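Household Tips: Preparing a Surface for the Borkier Tidying Arm

The Borkier service places a robot arm beside a counter, cabinet or worktable for the sorting and putting away of small goods. The Plirkombridge household desk reviewed the monthly plan and has prepared the following advice for subscribers.

1. Clear the surface before the first visit
Remove paper, crumbs and loose packaging. The service agreement allows up to 30 items per session, but a first session should be limited to a few things of different shapes. Fruit, sponges and wrapped snacks are suitable.

2. Leave open space between items
The arm takes hold of an item more reliably when its fingers can close without touching a neighbor. Sponges may be set at an angle. Wrapped bars should lie flat, away from anything soft that is to be lifted.
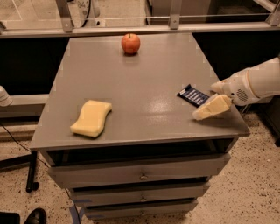
3. Check the finish
A semi-gloss top will reflect ceiling lights. Dim any lamp directly overhead, or choose the matte setting in the Erine control app. Subscribers with painted furniture should wipe it with a damp cloth and dry it fully. Polish must not be applied on the day of a session.

4. Close drawers and secure cables
Drawers that stand slightly open can catch a sleeve. Push each one in by the knob. Cables on the floor should be routed along the wall where possible.

5. Select the correct grip
The Gentile grip is intended for fruit and baked goods and is included in the plan. The standard grip is adequate for sponges, cloths and boxed items. Change the setting between groups and keep hands away from the surface until the arm has come to rest.

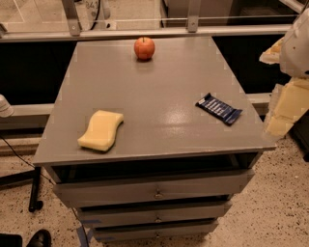

Apple, sponge and wrapped bar set well apart on a gray cabinet top.

Cost and availability
The plan is offered at $200 per month, with a refundable deposit of $300. Installation is included for addresses within the Plirkombridge delivery area. Bookings made before the end of August carry no setup fee. Quote offer code 3403 when ordering.

Our reviewers found the service well suited to repeated light work. It is slow with mixed loads, and households that need a counter cleared quickly will still prefer to do so by hand.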